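Haberkorn 400 Tabletop

We've carried the Haberkorn since our first shop in Vondonbridge and it's still the top I'd put in my own workroom (I did, twice!). It's a light wood top that takes oil beautifully, and the grain gets warmer every year you own it. Fits the Plivo frame with no extra drilling, and the older Gikside legs too if you use the adapter plates.
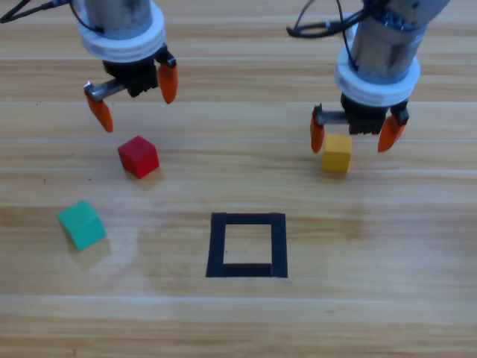

Page last changed: 2020-09-14

Item no. 2694 is the short top, 2345 the long one. Both come sanded to 400 grit and unfinished, so you get to choose your own oil or wax. I like a thin first coat, left overnight, then a second one the next day. Go easy on it – a puddle of oil stays sticky for ages!

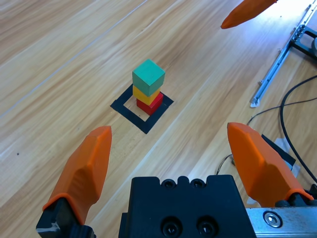
Paste wax is lovely too if you want more of a sheen, but it shows hot mugs sooner. For rings and small scratches, rub along the grain with a fine pad and oil the spot again.

The November batch will have the deeper bolt inserts, same as the Plivo bench. Adapter plates for Gikside legs are item no. 4000 and come in sets of four, screws included.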